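Home | Archive | Threads | Subscribe

Subject: Re: Pralow set times

Beril Gündoğdu wrote:
> Does anyone have the running order for the July show?
> I heard Kong got moved to the second stage.

Kong is still on the main stage, after Fidel. Grostulus opens and plays 45 minutes. Doors are at 4, and the room holds 1,109, so come early if you want the rail.

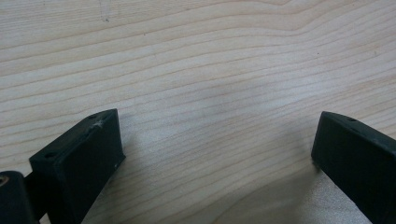
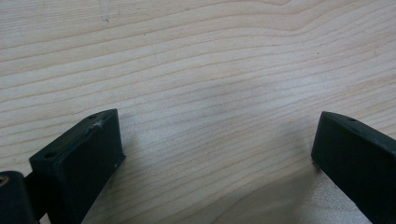 Is there a guest singer for the Fidel set?
One is booked for the last two songs, and the band is keeping the name back until the night.

I have up to 20 list tickets left. Write to me off list if you want one.

Rhun Gittins

Contact the list owner | Copyright Pralow Live list | Back to top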